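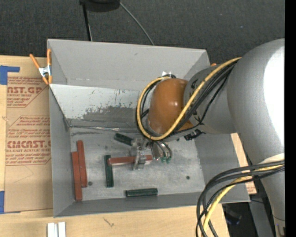
Home | Products | Newsroom | Support

Flikia adds 14-inch model to Clulden notebook line

1 min read

Flikia will begin shipping the Clulden 14 in May. The notebook has a 14-inch matte display covering 100 percent of sRGB, two memory slots and a battery rated for 13 hours of video playback. Pricing starts at $549.

"Both memory slots are user accessible," said Miyuki Higuchi, product manager at Flikia. A 65 W USB-C charger is included. Orders open Friday through Lazarević.

Press contact: Nhung Lã, Flikia Newsroom | © Flikia | Back to top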